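Drasbridge Community Help
Motoring and Transport – Repairs, Insurance and Claims

Courtesy car withdrawn before my repair is finished – am I liable for the daily charge?

Posted by Meninus, November 2020

I should be grateful for guidance on the following matter. My car was struck from behind while stationary at a junction and was taken to the repairer nominated by my insurer. I was given a courtesy car on the day it was collected and signed a two-page agreement, of which I have kept a copy.

The repairer has now written to say that a replacement rear panel is delayed and that the courtesy car must be returned at once. If I keep it, I am to be charged £60 for each further day. The agreement states that the vehicle is supplied "for the duration of the repair". It also contains a clause allowing the repairer to recall it "where operational need requires". My excess is £200 and has already been paid.

The other driver's insurer, Cillon, has accepted full responsibility in writing. I wish to know whether I may refuse to return the car, and who should bear the cost of a hire car if I may not.

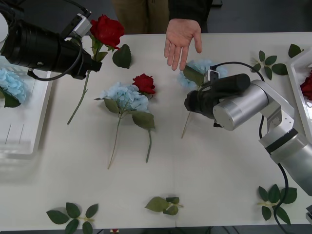

Alexiou
The recall clause is the part of the agreement that matters most at this stage. I would advise against refusing to return the car. Once a proper request has been made, you may no longer be covered to drive it, and that would be a far more serious difficulty than the daily charge.

You should, however, reply to the repairer in writing before handing it back. Ask them to confirm the date on which the panel was ordered, the date on which it is expected, and the operational need on which they rely. Send a copy to your own insurer. Many policies promise a courtesy car separately from anything the repairer asks you to sign, and where that is the case the insurer must arrange another.

As Cillon has accepted responsibility, the reasonable cost of a similar hire car may be claimed from them. Write to them first and invite them to supply one. If they offer a suitable vehicle and you hire a dearer one elsewhere, they may decline to pay the difference.

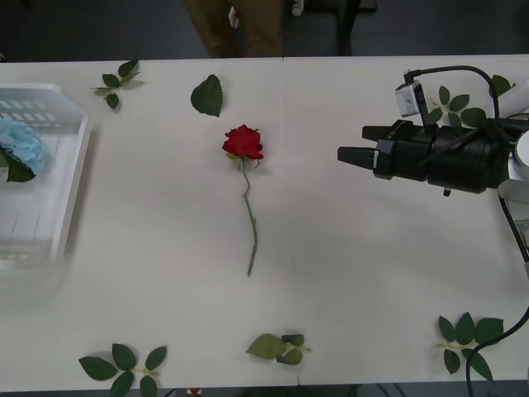

Page maintained by the Consumer Guidance Team, Drasbridge Community Help

Drasbridge Resident 277
I had the same trouble in March and simply kept the car. They sent me a bill for £169, which I disputed, and it was later withdrawn. I cannot say whether that was on account of my letter or because they had made an error in the dates. My agreement did not have a recall clause, so far as I remember.

You should also ask for your £200 back from the other side. It is easily overlooked while attention is on the hire car. Your own insurer may not pursue it unless you have legal cover.

Meninus
I am obliged to you both. I have found that my policy booklet does promise a car "until the insured vehicle is returned", and I have written to my insurer on that basis. The courtesy car will go back tomorrow morning, with photographs of the bodywork and a note of the mileage and fuel.

Alexiou
Please ask for a signed receipt when you return it – the time should be shown as well as the date.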